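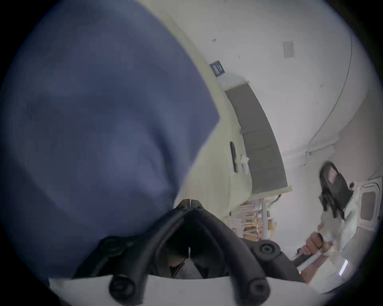
Start with the numbers, then the method. The Celton set holds 2782 recorded folds, and 618 of them were thrown out in review. Most of the rejects came from one cause: fabric close to the lens. With a wrist-level view, a piece of dark blue cloth can fill the left half of the image and lie over the gripper, with the fingertips still in sight and very little else to track against. Cabinet fronts and a handle help the tracker. Plain cloth does not.

Pause here. Ask who has recorded deformable objects before.

Next point, the protocol. Each operator holds two grippers, one per hand. An episode starts with both grippers open and ends when both are clear of the cloth. Lucyna Sowa wrote the first version in July with 9 steps. We now use 4: approach, grasp, fold, release. Labels are added afterward from the gripper width signal.

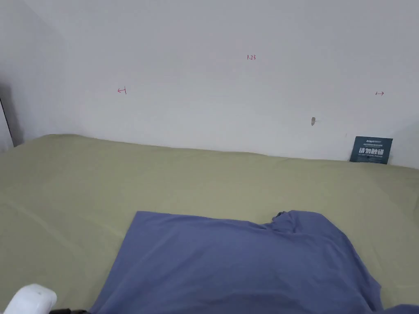 Starting poses matter more than the number of garments. A shirt laid flat on a green sheet and the same shirt with one bunched fold near the top are separate cases for the policy, and we sample them separately. Reto Steiner's first batch was nearly all flat starts. The model trained on it stalled on the first crumpled sleeve.

Keep the background fixed within a session and change it between sessions. Wall marks and signs can stay where they are, but log them - the head view picks them up, and a policy will use them if they never move.

If time is short, skip the Veloso comparison and go to failure cases. Ewan Rennie has the calibration plots if anyone asks. Questions on operator training go to Clementina Macedo after the session.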